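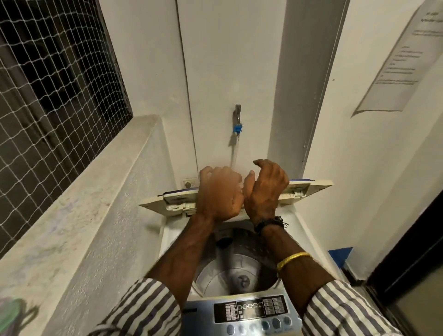 Cilla chore kit, first impressions
Posted by anselmo_i, Wednesday

So my Cilla kit came and I've had it running for 19 days! Two arms on a rail, base unit, and you teach it by wearing the headband and doing the chore yourself. I started with laundry on our top loader. Lid up, clothes in, lid down, press start. It had the lid after 9 demos, which made me very happy. Anyone else got one?

ZinhleN
Yes, and I love mine. Be strict about the lid though - mine kept letting go early until I redid the demos slowly with both hands on the front edge.

tpugh
Sorry, a washer lid is the easy part. Can it tell a sock stuck to the drum from an empty drum? My Okoro couldn't, and that was sold as laundry ready.

anselmo_i
Not yet, it misses dark socks. Stainless drum, so light ones are worse if anything.

catrin_j
Disagree with Tudur, the lid is where my Okoro gave up. Two hands on one hinged thing is hard! What about the buttons? Mine are round gray ones in a row and I can't get it to pick the right one.

anselmo_i
Same here, it hits the neighbor maybe one time in five. Support in Henport said do more demos with the room lights on.

tpugh
More demos, of course. I'll wait for the next version.

ZinhleN
Your loss - June firmware fixed buttons for me.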